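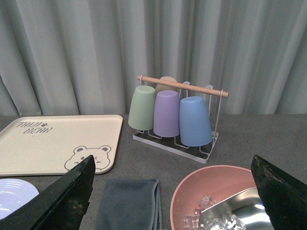 Lornutar Pleated Curtain Panels

Made to measure, lined or unlined, sold singly or as a pair

We have been making the Lornutar longer than anything else in the shop, and if you have been sent here by a friend or a sister-in-law, it was probably this curtain they were talking about. It is a plain, heavy, well-behaved curtain with a good deep pleat, and it suits bedrooms, dining rooms, studios, the end of a long hallway, and that one awkward window over the desk that you've been meaning to deal with since you moved in.

The cloth is a cotton and linen blend woven for us at the Imholm mill. It comes off the loom a touch stiff and then relaxes over the first few weeks of hanging, so please don't panic if the folds look a bit boxy when you first put it up! Give it a little time, and if you're impatient (we are too), tie the folds loosely with strips of soft cotton for two nights and let them go in the morning. Nandi Joubert, who runs our workroom, does this with every panel before it leaves for a customer who has ordered our fitting service, and she swears by old bedsheets torn into strips.

Choosing your color

The Lornutar comes in Lichen, Oatmeal, Chalk, Slate, Plum and a warm brick shade we call Seyoum. Lichen outsells the rest put together most months. It sits somewhere between gray and green and it moves around a lot during the day, cooler in the morning and much softer by late afternoon, so do order a swatch and live with it for a bit before you decide. Tape the swatch up beside the window and not on the opposite wall, and look at it again with the lamps on. Swatches are free and you may have as many as you like.

Seyoum is dyed in small batches. If you are ordering for more than one window in the same room, please put all of it on one order, or ring us first so that we can hold back enough from the same batch.

Choosing your pleat

Pencil pleat is the standard heading and comes with three rows of pockets, so you can set the curtain a little higher or lower to hide the track. It's forgiving, it can be let out, and if you move house you have a fair chance of using it again.

Triple pinch pleat is stitched by hand and can't be adjusted afterward. It looks lovely on a pole and a bit formal on a track. We need the finished width for this one, including any overlap in the middle.

Wave heading runs on its own track, which we also sell (see the Henov track page). The folds are even from top to bottom and stack back neatly, so it's a good pick where you want as much glass showing as you can get.

Measuring up

Use a metal tape. Cloth tapes stretch, and we have remade more curtains on account of a stretchy tape than we care to remember.

Measure the width of your pole or track, leaving off the finials. Don't measure the window itself. For the drop, measure from the eye of the glider (or the underside of the pole) down to wherever you want the curtain to finish. There are four usual places to stop:

At the sill, finishing just clear of it
Below the sill, which hides a multitude of sins
Behind a table, desk or counter, finishing a little under the surface
At the floor, just kissing it or with a small break

People often forget the third one. If a workbench or a sideboard lives permanently in front of your window, a full-length curtain will bunch up behind it and collect dust, and you will be fishing pencils out of the hem forever. Take the drop to a few inches below the top of the furniture instead. It will hang straighter, use less cloth and cost you less. The only catch is that you'll see the short hem if you ever move the furniture, so have a think about whether you're the rearranging sort.

Measure in three spots across the window, left, middle and right, and send us all three numbers. Floors and sills are hardly ever level in older houses and we would much sooner know.

Lining

Unlined panels let a good deal of daylight through and are our favorite for kitchens and workrooms. Standard cotton sateen lining gives more body and protects the face cloth from fading. Blackout lining is for bedrooms and for anyone on night shifts. Interlining, a soft layer between the two, makes the curtain hang like a dream and does wonders for a drafty bay, but it adds a lot of weight, so check that your brackets are screwed into something solid.

Details

Item code: 812
Cloth: cotton and linen blend, woven at Imholm
Weight of face cloth: 500 grams per square meter
Headings: pencil pleat, triple pinch pleat, wave
Hem: double turned, hand finished, with corner weights
Maximum drop: 13 feet
Care: dry clean if lined, cool wash if unlined
Made in: our own workroom, usually within four weeks

Looking after them

A gentle going-over with the brush end of the vacuum every couple of weeks is plenty. Work from the top down and hold the bottom of the curtain steady with your other hand. Unlined panels can be washed cool on their own, taken out straight away and rehung while damp, though they may draw up a little the first time. We leave a generous hem on every panel for exactly this. If it does need letting down later, post it back and we will do it once for nothing.

Please don't iron over the pleats. A hand steamer, kept moving, is much kinder.

Delivery and returns

Panels travel folded in a long box with tissue between the layers. Unpack them the day they arrive, even if the pole isn't up yet, and drape them over a bed or the banister. May and the weeks on either side are our busiest stretch, when everybody seems to redecorate at once, so order early if you're working to a date.

Made-to-measure curtains can't be returned for a change of heart, I'm afraid, but if we've made a mistake we will put it right at our own expense. We keep the cutting sheet for every order, so a matching panel years down the line is no trouble as long as the color is still being woven.

If you're stuck on anything, ask for Thảo Lâm on the order desk. She'll happily talk you through the measuring with the tape in your hand, and she can look at a photo of your window if you email one over. Orders over 600 dollars ship free.

Often bought with this

Henov wave track, white or gunmetal
Linen tiebacks, pair
Lead-free corner weights, pack of eight
Spare pleat hooks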